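The Parcel Room at Skikuvach

The ferry to Skikuvach stopped running in November, and after that everything for the island came by the mail boat, one load at a time. Kwame Sulemana met it at the slip with the handcart. He had done the job for two winters and was paid 280 a month for it, plus the use of the room over the store.

On the last run before the ice there was a parcel for Mrs. Hoekstra. It had a Kistura postmark and no return address. He signed for it, put it on the cart under the tarp, and pushed it up the hill.

Mrs. Hoekstra had died in the spring. Everyone on the island knew that, and he supposed that whoever lived in Kistura did not.

The rule was that unclaimed mail waited 45 days and then went back. With no address on the outside it would go to the depot at Golamus, where someone would open it and decide. He put it on the shelf behind the stove, next to the lamp oil, and wrote the date in the book.

The ice came. He shoveled the steps in the mornings and sorted what little there was to sort. In the evenings he read old newspapers. Once he picked the parcel up and turned it over. Something inside moved, but not much — it felt like cloth around something hard.

Her house was the last one before the point. He walked out there one afternoon to check the pipes, as he had told her nephew he would. The key was under the bucket. On the kitchen wall was a calendar from the year before, and on the table a stack of letters tied with string. The top one had a Kistura postmark.

He stood there with his gloves on for a while. Then he untied the string and looked at the back of the envelope. There was a name, a street, and a number, 381.

He did not read the letter. He copied the address on the back of a receipt, tied the string again, and checked the pipes, which were fine.

That night he wrote a note. He was not good at notes. He said that he was sorry, that she had been ill only a short time, and that her letters were all kept together in the kitchen. He wrote it out a second time because the first one had a blot on it.

When the boat got through again he carried the parcel down himself. The pilot asked if it was going to the depot.

"No," Kwame said. "It has an address now."

He paid the postage out of his own pocket and went back up the hill to light the stove.
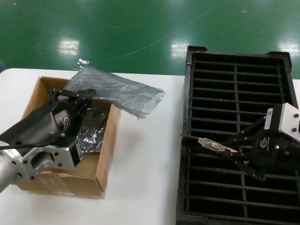
An open cardboard box and a black crate on a white table.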